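Pegboard, week three (or, why the hall closet is still on the floor) 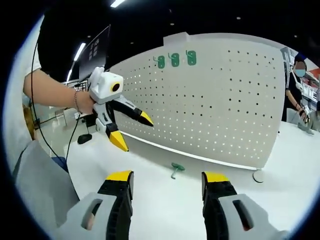 No. 65

Quick one tonight, pasta's on. December is eating me alive.

So. The closet. Everything that was in it is now in the hallway and has been for a while. Tape, two drills (why two), the good scissors, the bad scissors, a bag of curtain rings from the Tullon apartment that I have now moved twice. Mwangi came by to drop off the ladder and had to step over all of it in his socks. Said nothing. Very loud nothing.

The plan was simple. Get stuff off shelves, onto hooks, see it all at once, stop buying tape. I read way too much about it. 551 comments under one post on hook spacing, and I read I think all of them, at 1 in the morning, with work the next day. Takeaways: leave a gap behind the board or the hooks won't go in. Don't hang anything you use less than once a month. Draw round the tools so people put them back. I live alone so that last one is for me, I'm people.

Spent $25 on hooks. Was going to be less. Then I saw there were colors.

What I got wrong: started with the small things. You hang six little things, feel great, then the level and the saw have nowhere to go and it all comes down again. Big stuff first!! Geert told me this on the phone and I said yes yes and then did the oposite.

Also wrong: jars. Screws in jars look nice for one day. I'm back to the old Nistallow cookie tin, everything mixed up, and I can find a screw in roughly the same time.

Still to do
- extension cords (hate them, they win)
- paint. Half a can of the green left, lid stuck
- somewhere for the vacuum, wich is too heavy for any hook I own
- give Mwangi the second drill

Someone asked last time about the label maker. Sold it. Masking tape and a marker, fine.

Pasta's boiling over, got to go. More when the hallway is a hallway again.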